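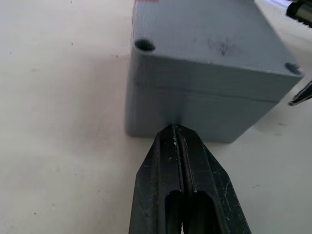 1. 재결성 공연 녹음반 제작 회의록
일시: 2020년 1월 1일
장소: 돈모어 녹음실 회의실
안건: 밴드 '달스턴(Daston)' 라이브 음반의 수록곡, 마스터링, 초판 수량

2. 수록곡
12월 공연 녹음분의 트랙별 레벨 점검 결과를 보고함. 페달 스틸 채널에서 저역 험이 확인되어 해당 채널만 재편집하기로 함. 앙코르 2곡은 보컬 마이크 간섭이 심하여 제외함.

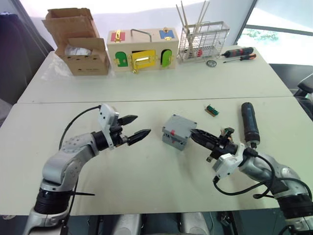
만돌린 독주 구간은 편집 없이 수록함. 곡 간 관객 소음은 페이드 처리하며, 전체 재생 시간은 LP 한 장 분량을 넘지 않도록 함.

3. 마스터링 및 제작
마스터링은 폴타미츠(Foltamitz)에 의뢰함. LP용과 디지털용 마스터를 별도로 납품받음. 초판은 193장으로 하고 이 중 88장은 예약 구매자에게 우선 배정함. 테스트 프레싱 청취 기한은 수령 후 30일로 함.

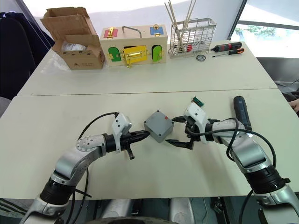 재킷 인쇄는 워크스카(Workska)의 견적을 기준으로 진행함. 용지는 무광 코팅지, 접착면은 한쪽으로 통일함. 뒷면 바탕색은 사진 속 작은 플라스틱 상자의 회색에 맞추고 글자는 흰색으로 함. 곡명 표기는 영문을 우선함.

4. 기타
톨레라 워크네(Tolera Workneh)가 해설지 원고의 연주자 명단을 재확인함. 저작권 사용 승인이 나지 않은 커버곡의 처리는 다음 회의로 이월함.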